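ok demo day writeup, short version, typing this between resets

the task at Zista: push blocks around a board with a rod. no gripper, just a stick on the end of the arm. someone drives it by remote, we log everything, policy learns from the log. sounds easy. is not

target was 200 good demos. we're at 60. the first 14 got thrown out, all mine

why mine were bad: I drive like I'm parking a truck. nudge, stop, look, nudge, stop. the model learns the stopping just fine. trained on my stuff it would creep up to a block and sit there. forever

tried teaching by hand before this, literally holding the arm and walking it through. feels great, force is right there in your wrist. but your arm ends up in the camera view and then the policy goes looking for an arm. so, remote

Kocabaş controller is ok. bit of lag on the left-right axis, you stop noticing after an hour, which worries me more than the lag

round shapes are the worst to push. a cylinder goes sideways the second you're off center. the star catches on things, and pushing on a point spins it insted of moving it. hexagon on a flat face is the nice one, I'd do hexagons all day

new rule since this morning - no pausing over the board. if you don't know your next push, lift out and end the episode. throwaway takes are cheap

second rule, recover on purpose. miss a block, go around, come back at it from the other side. those are the demos I want most of, we have hardly any. clean runs teach it nothing about being off by a bit

70 more by the end of the week and I'll retrain. if it still freezes I'm blaming the action chunk lenght and not my driving

instructions for drivers are one line now: "put the same colors together". used to be a page. people drove worse with the page

current layout, greens touching, red ones still far apart. going back in

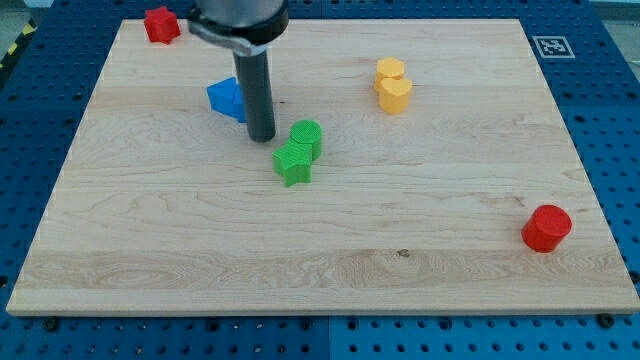

Oliwia Wysocka: do you keep the throwaway takes anywhere? we dumped ours at first and then wanted them in April for a failure classifier. also try swapping drivers every few episodes, the pausing habit mostly showed up when people got tired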